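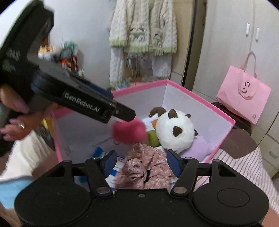
two grippers over the toy box, pom-pom on one

mbali_radebe
Our rule at Sisemia: one gripper in the box at a time, other one waits outside. Anyone else do this??

pkruger
No. Way too strict. Two is fine if the fingers dont cross. We did 200 runs with both in, zero tossed.

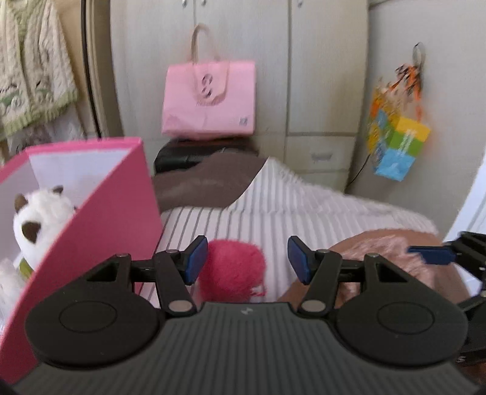
pom-pom between the pads, box off to the left

mbali_radebe
ok but soft toys snag. We tossed 2 last month, both had overlap

ostdale_lab
Write it as a min gap then, not a ban. And say who calls stop

pkruger
gap rule I can live with. Still no to the waiting thing

mbali_radebe
Fine, will redo the sheet tonite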